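¿Te gusta viajar, tratar con la gente y conocer cada curva de la carretera? En Autocares Kemeys buscamos 2 guías acompañantes para la línea 601, que une Plaveck con Treluten, ¡y nos encantaría conocerte!

Recibirás a los viajeros, ayudarás con los equipajes y contarás por el camino lo que merece la pena ver (hay mucho, sobre todo pasado el puerto). No hace falta carné de autobús. Sí pedimos haber cumplido los 18 años, buen nivel de inglés y ganas de madrugar.

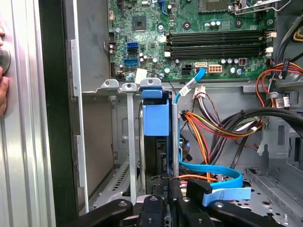
Departamento de Personal y Formación · Autocares Kemeys

El contrato empieza en mayo, con dos semanas de formación pagada junto a Carys Skyrme, que lleva media vida en esta ruta y se la sabe de memoria. Después saldrás ya con tu propio conductor, siempre en turnos publicados con antelación. El uniforme y las comidas en ruta corren de nuestra cuenta.

Envía tu currículum y unas líneas sobre el mejor viaje que hayas hecho, a la atención de Ragnheiður Ingvarsson, antes del 29 de febrero de 2024. ¡Leemos todas las cartas!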